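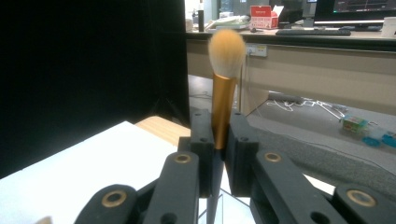

Item 1. Rounded brush, soft bristles, gold-copper ferrule.

DORKHAM PREMISES INSPECTION
Small Brushes and Storage: Checklist with Comments
Date of inspection: Dec 19, 2018
Inspected by: Lemlem Yilma
Form in use since May

Section A. Brushes

A1. Bristles firmly seated, none coming away when drawn through the fingers. Satisfactory.
A2. Ferrule tight on the handle, no sharp rim. Satisfactory. The rounded brush was turned by hand and did not shift.
A3. Brushes washed and dried before storage. Partly met. The washing record is kept, but the drying time is not entered. Please add a column.
A4. Damaged brushes withdrawn the same day. Satisfactory. One was withdrawn before the visit and entered in the Essien register.

Section B. Storage box

B1. Box clean inside and out, including the corners beside the divider. Satisfactory.
B2. No cracks or chipped edges. Satisfactory. Clear boxes should be checked against the light, as fine cracks are easily missed. 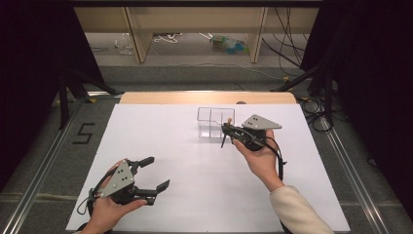
B3. Divider fixed and upright. Satisfactory. It should be pressed lightly from both sides at each monthly check – a loose divider allows used and clean brushes to mix.
B4. Compartments labelled. Not met. Labels are to be fitted by the next visit. The Cliltatow labels withstand washing and may be ordered through the Clostmont office.

Section C. Work surface

C1. Surface wiped before and after use. Satisfactory.
C2. Slender brushes returned to the box when not in use. Partly met. They roll easily and should not be left lying on the surface.

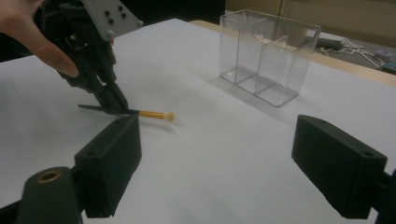 Tolera Negussie asked that C2 be reworded, as a brush must be laid down at some point while the box is being filled, and staff should not be marked down for it.

The point is accepted. C2 will apply at the end of each session only.

Section D. Floor and surroundings

D1. Walkways clear. Refer to the separate floor sheet.
D2. Cables kept out of walkways. Refer to the separate floor sheet.

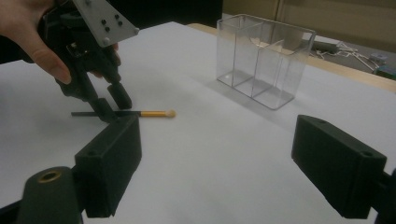

D3. Spare brushes held in a closed cupboard. Satisfactory. Stock stood at 20 against a minimum of 16.

Actions outstanding: A3, B4. Written confirmation of both is to reach the Dorkham office before the next inspection.

Signed: L. Yilma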